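Do You Really Have to Soak Your Beans?

March 29, 2023 · 5 min read

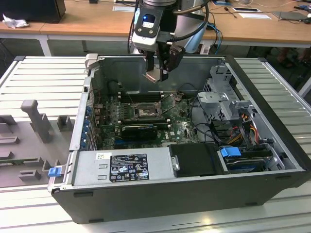

Desktop tower on its side, panel off, socket bare.

I have been told how to cook a pot of beans by more people than have ever told me how to drive. Soak them overnight. Never soak them. Salt at the end or they'll turn to gravel. Put in a strip of seaweed, a pinch of baking soda, a whole peeled potato (I still don't know what the potato was for). All of it gets said with total confidence, and very little of it comes from anybody who has cooked the same beans two ways on the same day.

So I did that. I'm not claiming it was science. I have one decent scale, a stove with a back burner that runs hot, and two pots that are nearly the same but not quite.

What set me off was a bag of black beans from Lau, the market over in Cullaser where I go when I want the good dried chiles. The label said "NO SOAK NEEDED" in red. My friend Dayana Quispe, who had come along for the chiles, read it and laughed out loud in the aisle. Her mother soaked every bean that ever came into the house and changed the water twice. I asked her what happened when you didn't. She said she had no idea, she'd never been allowed to find out.

I weighed out 300 grams for each pot. One batch sat overnight in plain water, the other stayed in the bag until morning. Same water from the same tap, half an onion each, one bay leaf each. I salted both at the start, which according to half the internet should have ruined the whole thing.

It didn't. The soaked pot was tender in just over an hour. The unsoaked one took an hour and fifty minutes, and I tasted every ten minutes toward the end, so I'm fairly sure of that. Neither pot had tough skins. The salted-early beans tasted seasoned all the way through, and if you've ever eaten beans salted at the table you know how much that matters. I would like whoever started the salt rumor to come over for lunch.

Now the part that surprised me a little. The unsoaked beans were better. Darker broth, more of it, thick enough to coat a spoon, and the beans tasted more like themselves. The soaked ones were prettier, I'll give them that – hardly a split one in the pot. But I'd poured off a bowl of purple-gray water before cooking them, and I suspect some of the flavor went down the sink with it.

I had Si-eun Shin and her husband over that evening and gave them both kinds without saying which was which. She picked the unsoaked. He picked the soaked, then changed his mind, then said he'd really come for the cornbread. Make of that what you like.

What about your stomach? This is the reason most people give for soaking, and it's the one I can't settle from my kitchen. I ate beans for four days straight and noticed nothing different between them, but I eat beans all the time and I'm probably a bad test. If soaking makes you feel better afterward, soak. I only get itchy when it's stated as law.

A few other things I tried in the weeks after, mostly out of stubbornness:

Baking soda. It works, in the sense that the beans got soft fast. They also got mushy on the outside and had a faint soapy taste that no amount of lime could cover. Pass, unless your water is very hard or your beans are ancient.

Quick soak (boil, turn off, wait an hour, drain). By the time I'd waited the hour I could have been well along with the regular pot. I don't see who this is for.

Acid. This one is real, as far as I can tell. I put a can of tomatoes in at the beginning of a pot last October and those beans were still chalky when we gave up and ordered pizza. Tomatoes, vinegar and citrus go in once the beans are soft.

Old beans. Also real. I found a bag at the back of the pantry that I'd moved with me at least once, and three hours of simmering did nothing much for them. I soaked the rest of that bag overnight and they came out passable. So there's my one honest vote for soaking.

As for the pressure cooker people – yes, I know. I borrowed one from Chang-ho Kang and it did the job in no time at all. The beans were fine. The broth was thin, I couldn't taste as I went, and I don't love cooking something I can't poke. I gave it back.

My usual pot these days: a pound of black beans, rinsed and picked over, water to cover by two inches, half an onion, two garlic cloves, a bay leaf, a tablespoon of kosher salt and a good glug of oil. Bring it to a boil for ten minutes, then turn it down until it barely moves. Lid mostly on. Start tasting after an hour and add hot water if the beans poke out. If you're using red kidney beans, please do soak those and boil them hard, that rule I'm not going to argue with.

I still have half a bag of chickpeas to get through and I've already been told by two people that chickpeas are different. We'll see.

229 shares · 14 comments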